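Kilitz delays first satellite launch until July

23 January 2022

Small-satellite maker Kilitz has put back the launch of its first Earth-watching satellite, Pretberg, after a fault was found in the part that points its solar panels towards the Sun.

The company said the satellite would now fly no earlier than July. It had been due to leave the factory in Stivville within weeks.

Engineers came across the problem during a vacuum test, in which the satellite is put through the heat and cold it will meet in orbit. One of the two panel drives stopped short of its full turn when cold. It worked again once the chamber was warmed, but stopped in the same place when the test was repeated.

"We could have flown with it and hoped," said Liesl Schwaiger, the company's head of spacecraft. "The panels would still have made power, but we would have lost a good part of each orbit for taking pictures. Our customers are paying for those pictures."

Both drives have been taken off the satellite and sent back to the supplier, Stępień. A bearing is thought to be at fault. Stępień said it was checking other drives from the same batch and had told the other buyers.

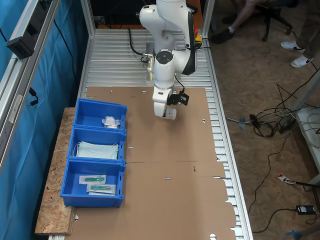
A robot arm above a sheet of cardboard on a work table.

Pretberg weighs 200 kg and is meant to circle the Earth at a height of 600 km, passing close to both poles. It carries one camera and a radio receiver for picking up signals from river and reservoir gauges on the ground. The gauges send short readings of water level, which the satellite will store and pass down when it next flies over a ground station.

The first users are to be water boards and farm groups in dry areas, many of which now send staff out by road to read gauges by hand. Kilitz has signed agreements covering 1680 gauges. The company said none of the customers had pulled out over the delay, though it would not say whether it had offered any of them a lower price.

Mwajuma Rotich, who runs the gauge network for one of the farm groups, said the new date meant another dry season without daily readings.

"We had planned to have the first stations reporting before the rivers went down," she said. "We will carry on with the phone network where there is a signal and with visits where there isn't. The gauges are already in the ground, so that work has not been wasted."

She said her group would use the extra months to swap batteries at the sites that are hardest to reach.

The satellite had a place on a shared rocket, along with spacecraft from several other owners. That flight will go ahead without it. Kilitz said it had been able to move its booking to a later launch and would pay a fee for the change, but gave no figure. If the new flight is full or is itself put back, Pretberg could slip to the end of the year.

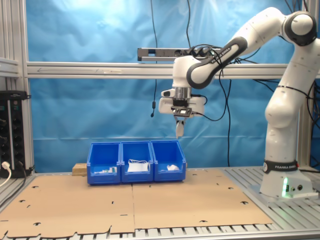
A Franka Emika robot arm with its gripper over blue plastic bins.

Once the new drives arrive, the satellite will have to go through the vacuum test again from the start. The shaking test, which copies the rough ride on top of the rocket, will also be repeated, as the panels will have been taken off and put back. Schwaiger said each test took more than 2 weeks with setting up and checking.

The camera and the receiver have passed all their tests and will stay on the satellite. They will be kept under a cover in the clean room while the work on the panels is done.

Kilitz still plans to build a second satellite to the same design. Work on its frame has begun, but the order for its panel drives is on hold until Stępień has reported on the bearing. Schwaiger said the company had spoken to another supplier in case the report took longer than expected, but that changing the part would mean redrawing the brackets on both sides of the spacecraft.

The ground station at Stivville is finished and has been practising with signals from satellites already in orbit. Its staff will run a full rehearsal of launch day in the spring, using a computer model of Pretberg in place of the real thing. The rehearsal will include a stuck panel.

Kilitz is due to give its customers an update when the supplier's report is in.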